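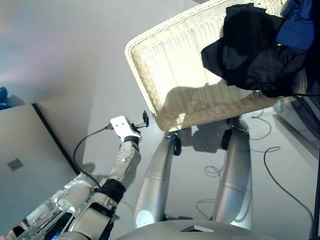

Notebook entry, January 28, 2023
Entered by: Kolbrún Mogensen
Station: laundry handling, unit Ita
Subject: Unplanned arm motion following a protective stop; cable strain at the gripper

Status at time of writing: the unit is powered down and tagged. It is not to be run in any mode until the items under "Required before restart" are signed off in this notebook.

Summary

During a basket pick, the left arm of Ita entered a protective stop while the gripper was in contact with the basket rim. On release of the stop, the arm moved toward its last commanded position at a speed well above the limit set for recovery. The wrist struck the rim of the basket and the gripper cable was pulled tight against the arm. No person was inside the marked area. There was no injury. The gripper lost communication at the moment of contact and did not recover without a power cycle.

The incident is classed as a safety matter. The damage was small. The classification rests on the speed of the motion after release and on the fact that the operator had no warning of it.

Task and setup

The task was the standard one for this station: remove garments from the white wicker basket one at a time and place them on the folding table. The session had been planned at 70 picks. The fault took place before the session reached its midpoint, and the remaining picks were canceled.

Software was the Quiroga motion controller in the build installed last July, with the local recovery script added on top. The gripper was the white parallel unit supplied by Sorkent, on its original cable. The speed limit for recovery motion is set at 3 percent of full speed in the station file. That value was checked before the session and again afterward and was the same both times.

Dark garments have given poor grasp scores on this station for several weeks. The black items in particular are often read as a single flat region with no usable edge, and the planner then selects a point on or close to the basket rim. This is recorded in earlier entries and was treated as a performance problem. It should now be read together with the present entry, as it is the reason the gripper was at the rim at all.

Sequence of events

The following is taken from the controller log and from the operator's written note, which agree except where stated.

The planner selected a grasp point on the near side of the basket. The arm approached normally. The gripper closed on the rim with no fabric between the fingers. The width sensor reported an object present, and the task continued.

The lift began. The basket rose slightly on one side and the force reading at the wrist climbed past its limit. The controller entered a protective stop as designed. The arm held position with the gripper still closed.

The operator followed the written procedure. The operator confirmed that the area was clear, opened the gripper from the console, and checked that the basket had settled. The operator then pressed release and selected "return to hold."

At release, the arm did not go to the hold position. It resumed the lift target that had been active when the stop occurred. Because the target clock had continued to run during the stop, the controller treated the arm as late and attempted to make up the difference. The log shows the wrist joint reaching 200 degrees per second for a short interval. The wrist met the rim, the force limit was passed a second time, and the controller stopped again.

The operator pressed the emergency stop. The operator's note places this before the second protective stop. The log places it after. The difference is under one second and does not affect the findings, but the log should be taken as the record.

Gripper communication was lost at the moment of contact. The status light on the base remained blue throughout. This is worth noting for all users: the blue light shows that the base has power and a network link. It does not show that the arm is safe to approach.

Inspection after the event

The unit was powered down and locked out before anyone entered the marked area. The inspection was carried out with the arm supported by hand.

Gripper: no visible cracks in the housing. Fingers aligned. The screws at the upper segment were checked for torque. One was below specification and has been replaced. It cannot be said whether it was loose before the event.

Wrist: the black cuff was removed and the joint checked for play. None found. The cuff was refitted.

Gripper cable: the cable leaves the side of the gripper and loops back along the arm. With the wrist rotated to the angle reached in the event, the free length of the loop is taken up completely and the load falls on the connector. The jacket is sound, but the connector showed intermittent contact when flexed by hand. The cable has been withdrawn from use and labeled.

Base: clamps on both uprights tight. No movement against the floor marks.

Basket: a few strands on the rim are bent. The basket may be used for bench tests but should not be used for scored sessions, as the change in the rim may affect the depth reading.

Cause

Two faults are involved. They are separate and must be closed separately.

The first is in the recovery script. The script sends the "return to hold" command but does not clear the active target first. In normal use the new command replaces the old one within a single cycle. If the release and the command arrive in the same cycle, the old target is served first. This was reproduced on the bench controller with no arm attached. It did not occur on every attempt. More than 200 release cycles were run before it could be produced reliably, and only after the network load was raised to match a live session.

The second is that the recovery speed limit is applied to commands issued by the recovery script and to no others. The old target was issued by the task planner. It therefore ran under the task limit, with the time correction added. The limit in the station file was set properly and had no effect on the motion that took place.

The second fault is the more serious. A limit that depends on which program issued the command does not protect a person standing near the arm. The undersigned wrote that part of the station file and reviewed it at installation without seeing the gap.

The cable routing did not cause the event but turned a brief contact into a loss of the gripper. Had the gripper been holding a garment, it could not have been opened from the console.

Immediate actions taken

The arm is tagged out at the main switch. The key is in the cabinet and is to be signed for.

The recovery script has been removed from the shared folder so that it cannot be loaded on another unit by mistake. Any local copies should be deleted. The other station using the same script has been told to stop and has confirmed.

Logs from the session have been copied to the incident folder with the operator's note. The originals on the station computer are not to be overwritten. Automatic cleanup has been turned off for the time being.

A report has been sent to Nurnetti, who maintain the controller installation for us, with the bench result attached. They have acknowledged it and asked for the full log at cycle level, which was sent the same afternoon. Their view on whether the target clock should run during a protective stop is awaited. Our own view is that it should not.

Required before restart

1. Active target cleared on entry to any protective stop, at controller level. A fix in the script alone will not be accepted.

2. Recovery speed limit applied at the joint, for all commands regardless of source, until the operator selects "resume task" as a separate step.

3. Replacement gripper cable fitted with enough free length for the full range of wrist rotation, and clipped so that no load reaches the connector. Range to be checked slowly by hand with power off.

4. Planner to reject any grasp point within 2 centimeters of the detected rim. This will lower the pick rate on dark items. That is accepted.

5. Grasp check to compare finger width with the known thickness of the rim and report a rim grasp as a failed pick.

6. Loose cables on the floor beside the base to be gathered and covered. These played no part in the event. They lie where an operator would step when moving back from the arm, and they should have been dealt with earlier.

7. Written procedure revised. The present text allows the operator to remain at the edge of the marked area during release. The revised text will require the operator to be at the console with one hand on the emergency stop.

Items 1 and 2 are to be tested with the bench controller first, then on Ita with the gripper removed, then with the gripper fitted and the basket absent. Two people must be present for each of the tests on the unit. Results are to be entered here by hand and initialed by both.

Open points

The width sensor reading during the rim grasp falls within the range logged for thick garments such as folded denim. Item 5 may therefore reject some good picks. A small test with the withdrawn basket should show how often.

It is not known whether the same release behavior has happened before without being noticed. A slow or short resumed motion would look much like an ordinary return. The stored logs are to be searched for any protective stop followed by planner motion. The search has been started and covers the period from the July installation onward.

The loose screw is to be watched. If a second one is found below torque at the next inspection, the fastening method will be raised with Sorkent.

Scored results from the interrupted session are void and are not to be included in the monthly figures.

K. Mogensen

Added later the same day: log search has returned one earlier case on this unit, with a short travel and no contact. The operator at the time recorded it as "slow return, slight hesitation." The entry has been copied to the incident folder and forwarded to Nurnetti. The search continues.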